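# The Box from Tulside

When my aunt closed the guest house in Tulside, she gave away almost everything. The curtains went to the school, and the 12 good plates went to a restaurant in Florkden. To me she sent the tea box.

I did not want it. I drink coffee, and my flat has two rooms and not many shelves. But the box came on the morning bus, wrapped in a bath towel, and inside the towel was a note: "Every place must be full. A guest who sees an empty place will think we are poor."

So I went down to Karimi, the shop beside the river, and bought a packet of 100 tea bags. The woman there asked if I was opening a café. I said no, I was only obeying my aunt.

In the evening I sat and filled the box. The glass lid was clean, and the word TEA on the front was still easy to read. As a child I learned my first English letters from it. I believed for a long time that tea was spelled in every language like this, and I argued with my teacher in Jullosura, who was patient with me.

I filled the nine places, three and three and three. Then I closed the lid and put water to boil, although it was late and I was alone.

While the water was heating I telephoned my aunt. She did not say good evening.

"Is it full?" she asked.

"It is full," I said.

"And who is coming?"

I looked at the two cups I had taken down without thinking. I told her the bus leaves Tulside at eight, and that she should bring her slippers. 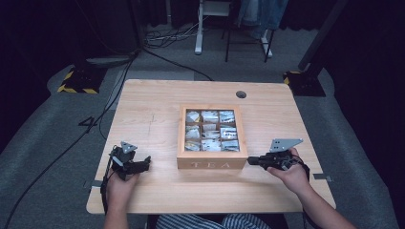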